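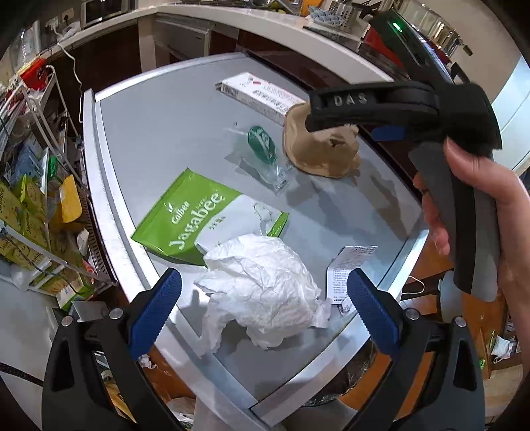
*Snack packaging, a leaflet and crumpled paper on a gray-topped kitchen table.*

**FOR RELEASE IN JUNE**

# Gokunness Brings Its Table-Clearing Program to Shared Kitchens in Bumside

**BUMSIDE** — Gokunness, which looks after shared kitchens in apartment houses and small office buildings, is pleased to announce that its table-clearing program, Tusar, will open to every kitchen it manages this June. After a long and very friendly trial at the Haddad Building, the program is coming to 137 kitchens, with printed cards for the walls, a bin within reach of each table and a short welcome session for anyone who would like to come along and have a cup of tea with us.

Tusar is about the small stuff. It doesn't cover ovens or refrigerators (we have other people for those, and they are wonderful), and it doesn't ask anyone to scrub a thing. It deals with what gets left on a table when a few people have had a snack together and gone back to whatever they were doing: the empty bag, the tissue, the carton, the clear plastic that something came in, the leaflet that was folded inside the box and that everybody means to read later. Anyone who has shared a kitchen will know the pile we mean, and will probably have walked past it once or twice with a mug in hand.

"I love a busy table," said Sofia Rocha, who leads the program for Gokunness. "I grew up in a house where there was always a packet of something open and somebody reaching across you for it, and I would never want our kitchens to feel like waiting rooms. What I wanted was for the next person to be able to put down a plate. We started with that, and the rest came out of talking to people at Haddad, who had a great many opinions and were kind enough to share all of them."

## Paper first, then plastic

The Tusar card, which will go up beside the table in each kitchen, fits on a single side of paper. We printed 2,000 of them so that residents can take one home as well, and they are in larger type than our first try, which several people told us they had to take their glasses off to read. The steps run like this:

- Pick up the loose paper first, including the tiny scraps near the edge of the table.
- Look inside bags and cartons before you flatten them.
- Put leaflets and instructions to one side until the person who opened the box has said they are finished with them.
- Gather up clear plastic last, when there is less on the table to hide it.
- Bring the bin to the table if you can.

That third step was added at the request of the Haddad residents, after a leaflet for a much-loved rice cooker went out with the trash and had to be asked for again from the shop. The last one caused more discussion than all the others put together, and we are still hearing about it. 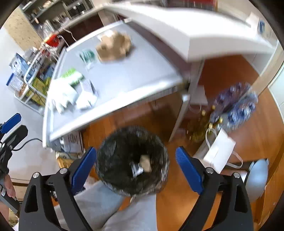

Bin placement has been the biggest change in the Haddad kitchen, and the one we would recommend to anybody, whether or not they ever take part in Tusar. For years the trash can lived in the corner by the door, a perfectly tidy spot and a long way from where people sit, so a wrapper would wait on the table until someone happened to be leaving. Now the bin is meant to travel. A plain black one with a dark liner does the job nicely, and with only a scrap or two of paper down at the bottom there is plenty of room left for a big crumple of brown paper like the one still on the table. We suggest a round opening of a generous size, and a liner folded well over the rim so it stays put when something bulky goes in.

The Haddad kitchen measures 560 square feet, a good deal larger than most of those joining in June, and we know that smaller rooms will need to do things a little differently. In a narrow kitchen the bin may have to go back under the counter between uses. In a kitchen with two tables, residents may prefer a bin for each. Our team will visit every room before the cards go up, and we are very happy to move a hook or a shelf while we are there — please just tell us, because we would much sooner hear about it at the start.

"People ask me if there is a rota, and there isn't," Rocha said. "I tried writing one and I didn't like it. You clear what is in front of you, and if there is a bag with something left in it, you fold over the top and leave it for whoever it belongs to. I have been the person whose snacks were thrown out, and I remember it very clearly."

## Joining in

Residents and tenants in Gokunness buildings do not need to sign up or pay anything. Welcome sessions will be held at 6 p.m. in the ground-floor room of the Haddad Building, with places for 200 people over the course of the month, and children are welcome as long as they don't mind a bit of talking. Tea, fruit and crackers will be served, and the table will be cleared together at the end.

Kitchens that are not managed by Gokunness may have the cards too, while the first printing lasts. Please stop by the front desk at Haddad and ask for the Tusar envelope.

**About Gokunness**

Gokunness manages and maintains shared kitchens in Bumside and the neighborhoods nearby. Its work includes furniture, lighting, repairs and the everyday care of the rooms where people eat together.

**Press contact**

Sofia Rocha, Tusar Program, Gokunness
Haddad Building, Bumside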